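Work Table Check — Sinville, back room
Checked by: Wanpen Luangrath
March 2023

1. Table top
OK. Light scratches, a few small marks. Wiped down. No splinters on front edge, ran a glove along it.

2. Clamps
Hand tight plus a quarter turn. Green one on the table edge — check the pad, Rosser has spares if its worn. Do not swap for the little spring type.

3. Paper cover
Long white sheet down the table. Specks on it, brush off or change. Replace if corners lift.
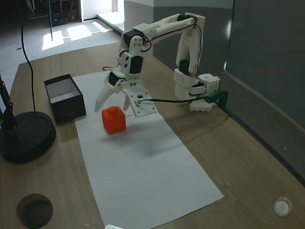 How often should the paper be changed?
Every 5 shifts, or sooner if it tears or gets a sticky patch. The roll is on the bottom shelf, log it when you open a new one.

4. Marks and stains
Small black X in marker stays. Leave it, don't scrub it. Yellowish stain near it is minor, no action. White splotch further up — try a plastic scraper, not the metal one. Same with the little white specks by it.
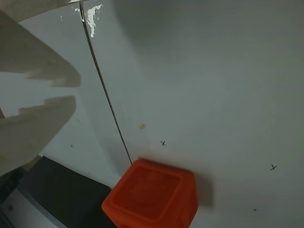 If the scraper doesn't lift it in a minute or so, stop and write it up. We went thru a finish in January by being stubborn and I don't want to pay for that again. Damp cloth after, no solvent.

5. Loose items
One orange piece, one open black box, white inside. Piece goes back in the box at end of shift. Box stays on the table, left side, not on the floor where it gets kicked. Lid not needed.

6. Cords
Keep cords behind the work and off the front edge. Look for nicks, pinched spots, anything pulled tight round a corner. Pass for now. Gekum ties are OK, no tape please.

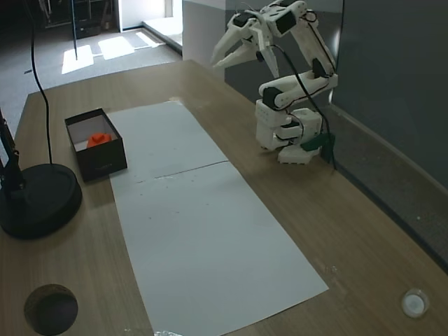

7. Lamp stand
Round black base, must sit flat with the whole base on the table. Give it a push, should not rock. Pass. Bulb not checked, ran out of time.

8. Load
Limit on the Ikosell label is up to 900 lb spread out. We are no where near. Still — no sitting on it.

9. Walkway
Need 700 mm clear in front. Measured, pass. Stool was in the way, moved it.

10. Cable holes
Look for a rim standing proud, press down flush. Cap missing = write it up, small parts go down there and dont come back. Keep the open hole clear of paper.
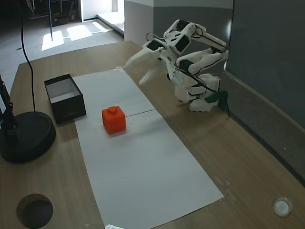 Table top, orange piece out of box

Follow up: scraper on item 4, bulb on item 7. Initial when done — W.L.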